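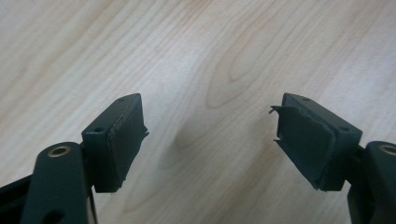 Looking after a bare or oiled timber table

By Vinzenz Thaler

These notes cover pale timber tops with an oil, wax or soap finish, or with nothing on them at all. They don't cover thick varnish, which mostly needs wiping and leaving alone. If you don't know what you have, put a drop of water somewhere it won't show. On lacquer it sits up in a bead and stays there. On oil that is due for another coat it soaks in and leaves a dark spot, which dries out by the end of the day.

Daily cleaning

Use a cotton cloth wrung out until it doesn't drip. Wipe along the grain, then go over it again with a dry cloth. A little dish soap in the water is fine for grease. Spray-and-wipe cleaners strip oil a bit at a time, and after a few months the area in front of the cook's chair is visibly duller than the rest. Microfibre cloths are all right on lacquer but they snag on raised grain.

Crumbs in a join come out with an old toothbrush or a wooden skewer. Don't use a knife. I did, and there is a scratch the length of my thumb beside the centre join to show for it.

Water rings

A white ring is moisture in the finish. Leave it overnight before doing anything, as a fair few go by themselves. If it's still there, rub in a smear of petroleum jelly, leave it 40 minutes and buff it off. Repeat once. On a waxed top, fine steel wool (0000 grade) with a dab of fresh wax usually lifts what's left.

A black ring is a different job. It comes from iron and water together, normally a wet tin or a cast iron pan. Oxalic acid will bleach it. Tsakiris in Plustthorpe keeps the crystals behind the counter, so you have to ask. Wear gloves and eye protection, mix to the directions on the tub, and treat the whole board from one end to the other. If you only treat the ring you finish up with a pale ring in place of a black one. Rinse well, let it dry for two days and keep the kids away from it meanwhile.

Steel wool should never go on a damp oak top. The bits left behind rust in the pores.

Marks from things that stand on the table

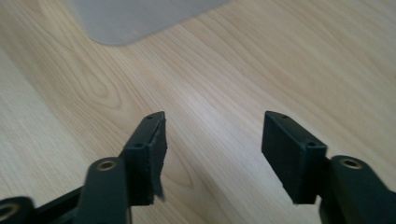
Most of the scratches on our table came from the undersides of lamps, the fruit bowl and a sewing machine, and very few from cutlery. Turn each thing over and feel the base with your fingertips. Ceramic is the worst, especially the unglazed rim on the bottom of a hand-thrown bowl. Stick-on felt sorts out nearly everything, provided the base is clean and you press it down hard for a minute. Put a fresh piece on when the old one starts to go. Padding that has frayed like the black strip hanging off the left finger there isn't cushioning much along that edge any more, and loose fibres pick up grit. Take the whole lot off, clean away the old glue with eucalyptus oil, wipe with metho and let it dry before the new piece goes on. Cut felt with sharp scissors and keep it 5 mm in from the rim so the edge doesn't catch.

Rubber feet are trickier. Some black rubbers leave a brown stain that goes right through oil and into the wood, and I haven't found anything that shifts it short of sanding. Put a cork mat under them.

Dents

Lay a damp folded tea towel over the dent and touch it with the tip of an iron on medium, no steam, for a few seconds. Lift it and look. Do it again if the dent is still coming up. Softwoods respond well to this. Hardwoods come up partway. If the fibres are cut through, as with a dropped knife, steaming won't close it, and you can either fill it or live with it. I live with mine.

The grain will feel rough afterwards. Let it dry overnight and give it a light rub with 320 grit.

Re-oiling

Once a year suits a dining table. A kitchen table that gets wiped six times a day wants doing twice, say in October and again before winter. I use Skirnico hard oil on the dining table. Before that it was Gudora, which smells better but took four days to stop feeling tacky in our house, and that was with the windows open.

1. Clear the table and wash it with soapy water the day before.

2. Sand lightly along the grain with 240 grit. Follow the boards if they run in different directions. Around a knot, where the grain loops back on itself, use your hand without the block and go easy.

3. Vacuum, then wipe with a barely damp cloth.

4. Stir the oil. Don't shake it.

5. Put on a thin coat with a lint-free rag. If it looks like too much, it is.

6. Wait fifteen minutes and wipe off everything that hasn't soaked in, including the edges and the underside lip where it runs.

7. Leave it a day and look at it in low light from the end. Dull patches want a second coat over the whole top.

Oily rags can catch fire by themselves when they're bunched up. Spread them flat outside on concrete until they're stiff, or drop them in a tin of water with a lid on. This applies to paper towel as well.

Keep things off the table for two days and keep hot plates off for a week.

Keeping pale timber pale

Ordinary oil turns pine, ash and maple yellow. White-tinted oils slow this down, and so does washing with soap flakes, the old Scandinavian way. For soap, dissolve half a cup of pure flakes in two litres of hot water, let it cool, wipe it on, leave it five minutes and take off the excess. Do it weekly for the first month. It won't stop red wine, so mop that up quickly.
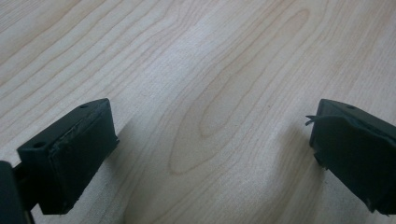

Pale timber with fine tan and light brown grain. A white-tinted oil or soap finish suits this sort of colour.

Sunlight does more than any finish. A table near a north-facing window will change colour in one summer, and a placemat left in the same spot leaves its outline. Shift things about every week or so, and turn the table end for end when you oil it.

Extension leaves kept in a cupboard stay lighter than the rest. Bring them out and leave them in the light for a few weeks before you need them. Store them flat, with an old blanket between each one, and away from the hot water service.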